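The Other Umbrella

I took the wrong umbrella home from the Vutcombe library in April, and by the time I noticed, I had already grown fond of it.

My own umbrella was black, with a cane handle and one rib that pointed off in its own direction. The new one was also black, also cane-handled, and all its ribs agreed with each other. I stood in my hallway opening and closing it. It made a sound like a well-bred cough. Mine made a sound like somebody falling down a short flight of stairs.

A decent person would have gone straight back. I had soup.

The next morning there was a card taped to the library door. It said: WILL WHOEVER TOOK MY UMBRELLA PLEASE RETURN IT. I HAVE YOURS. IT BIT ME.

I read this twice, standing in the rain, under the umbrella in question. Then I closed it and walked home wet, so as not to be seen with the evidence.

Work

At the time I was employed by Edwards, in the long building behind the bus garage. My title was Returns Correspondent. When a customer sent something back, I wrote to say how sorry we were, and when a customer threatened to send something back, I wrote to say how sorry we were going to be. I had 9 standard letters and a tenth that I had written myself and was not allowed to use.

My desk looked out through a pane of glass onto the shop floor. I spent a good part of each day facing the shelves and thinking about my character. Three black molded pieces sat in a row on a yellow shelf that week, and I could not have told you what they were for. I had been apologizing for the company's goods for 20 years.

What I could have told you, in some detail, was the weight of the umbrella. It was leaning against my filing cabinet with my coat over it, the way you might hide a pony.
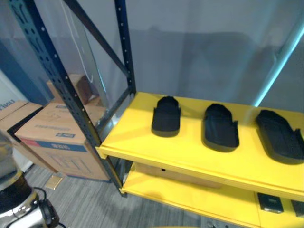 A Second Card

The next card on the library door was larger. It said: THE UMBRELLA WAS A GIFT. Under this, in smaller letters, it said: FROM MYSELF, BUT STILL.

I felt this was somebody I could do business with. I went inside, asked for a card and some tape, and was charged 40 cents for the tape. Then I wrote, in capitals, so that my handwriting could not be traced:

I MAY KNOW THE PERSON WHO HAS YOUR UMBRELLA. THEY ARE VERY SORRY. WE STRIVE TO MAKE EVERY EXPERIENCE A PLEASANT ONE.

The last line was from letter four. It slipped out. You do a thing all day long and it gets into your hands.

By evening there was a reply. It said: DO YOU WORK AT EDWARDS? I HAVE A LETTER FROM YOU PEOPLE ABOUT A KETTLE.

The Kettle

I went back to the office and looked it up. The kettle was a Pukik, the model with the whistle, and the complaint was that it whistled before it boiled, sometimes by several minutes, and on one occasion from inside the cupboard. I had answered with letter two. Letter two says that we value your feedback, and encloses a coupon for a different kettle made in the same place by the same people.

The file contained an address on Groleo Street. It was five minutes' walk from my own front door. I had probably stood behind this person in the bakery, being sorry in a general way.

So I took out the tenth letter, the one I was not allowed to use. It was short. It said: You are right, it is a bad kettle. I added a line about the umbrella, signed it with my actual name, and put it in my pocket with no stamp on it.

Groleo Street

It rained, of course. I used the umbrella to get there, and I'm not going to defend that.

The door was opened by a small woman in a large cardigan with a bandage on her thumb. She looked at the umbrella, then at me, then read the letter slowly, right down to the bottom.

"It took you people long enough," she said.

I held out the umbrella. She shook the water off it, opened it once to hear the cough, and nodded. Then she went down the hall and came back carrying mine at arm's length, wrapped in a dish towel and tied with string.

"You should have that looked at," she said.

From somewhere behind her, in what I took to be a cupboard, came a long, rising whistle. Neither of us said anything until it had finished.

"Is that boiling?" I asked.

"It isn't even full," she said. "Do you want tea or not?"

I said I did, and left my umbrella outside, on the step, where it couldn't get at anybody.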